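Section 2. Planning Your Purchase: Grippers, Spares and Work Surface

Please read this section before you place an order — it will save you a second round of shipping.

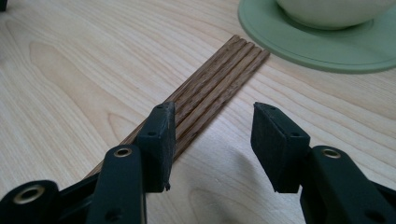 Most people who come to us for the Ureo hand-held gripper already have a job in mind, and that job should decide your budget far more than our price list does. A kitchen or dining table project, with thin things lying close together on a flat top, asks for different spending than a project built on boxes and bottles. So pour yourself a coffee, take a sheet of paper, and go through the steps below in order.

2.1 Working out what you need

1. Write down every object you plan to pick up, along with the thinnest and the widest part of each. Chopsticks, pens and cable ends belong at the top of the page, as they are the ones that send people back to us for finer pads.

2. Decide how many people will be working at the same time. Each person needs a gripper of their own. Sharing one between two desks sounds thrifty, but our customers nearly always give it up by the second Friday.

3. Choose your pads. The standard flat pads come with the tool and suit most tabletop work. The narrow Amini pads are sold in packs of 10 and fit the same arms.

4. Set aside money for wear. Pads get scuffed, edges fray, and a pad that has lost its grip will cost you a whole afternoon before you think to blame it. We suggest planning on one fresh set for every 1000 picks on rough wood, or every 2000 on glazed dishes and plastic.

5. Price the table as well. You may well have a perfectly good one already, and if it stands steady and gets even light, please use it and spend the difference on pads.

Note: Khadija Ouazzani in our Deddale office keeps a blank planning sheet that follows these same steps. Ask for it when you request a quote and she will gladly fill in the current prices for you.

2.2 A sample budget

A two-person starter set, with two grippers, one pack of Amini pads, a Gedeo carrying case and a year of repairs, comes to 3733 dollars before tax. Leaving out the case is fine if the tools will live in one room. Leaving out the repair plan is up to you, though Simin Pakzad, who runs our repair bench, would ask you to keep it for the first year at least, while everybody is still learning how hard to squeeze.

CAUTION: Do not order arms and pads from different product years without checking with us first. The mounting holes moved slightly, and a forced fit can crack the arm.

CAUTION: Orders that include repair plans cannot be split between two billing accounts. If two departments are paying, settle on one of them before you send the form.

2.3 Before you send the order

6. Check the delivery time on your quote. August orders can take up to a month longer than usual.

7. Add your shipping contact and a daytime phone number, then go on to Section 3, Unpacking.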